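The gully at the bottom of the back slope has moved again. When we bought this place the cut stopped well short of the fence. After the rain in February the head of it reached the second post, and the soil under that post is gone on the downhill side.

I asked Brian Mwakalinga to walk it with me, as he did drainage work for the county before he retired. He thinks the gully itself is the smaller problem. The water is coming off the old bean field above, where the ground was left bare over winter, and by the time it reaches our line it is already moving fast and brown. Filling the cut with rock would hold for a season, maybe two.
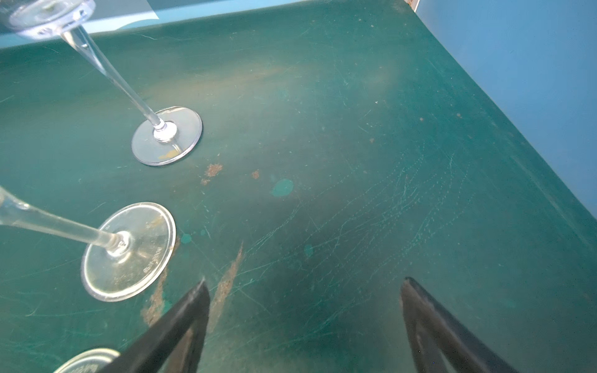

So the plan is to slow the water down higher up. We marked two contour lines across the slope with an A-frame level and string, and I'll dig a shallow swale on each one, with the spoil piled on the downhill side. Yanti Ong, who owns the bean field, has agreed to let me run the upper one 30 feet onto her land. We settled that over dinner. I tried to explain infiltration with what was on hand, and a clear wine glass with a long thin stem is a decent model of our slope – a wide bowl collecting everything and one narrow way down. She got the point faster than I did when Brian first told me.

For planting I'm going with rye on the bare ground and switchgrass on the berms. The rye should come up quickly. The switchgrass won't do much the first year, and Brian says to leave it alone and keep the mower off it.

I also pushed 7 steel pins into the gully floor and sides, with a washer on each one flush with the soil. After a storm I measure the gap between washer and ground and write it in the notebook. It's crude, but it gives me a number from before the digging to compare with later.

The post still needs replacing. I'm going to set the new one a few feet uphill and let the fence bend.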